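Latrice Baptiste lights up when she talks about stitching. "I could do this all day!" she says of her evening suture practice at Plandirby.

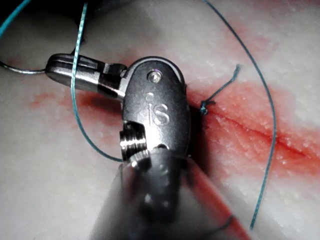
Thread was her first love. "I learned on plain black and hated it," she laughs. Now she likes the braided teal, easy to follow against a pale pad, with a curved needle in the jaw.

Forough Najafi, who teaches her, starts everyone on one long line - 30 stitches, then a fresh pad.

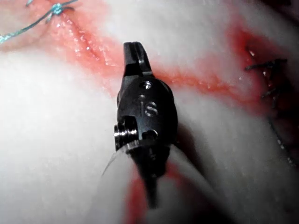 *Jaw closed, close to the red line.*

"Look before you grab," Najafi tells them.
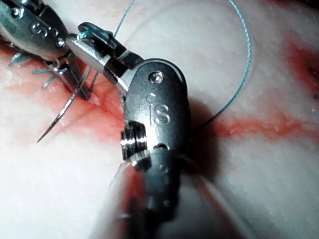 Baptiste has tied 2,000 knots so far and wants 3,000 by February.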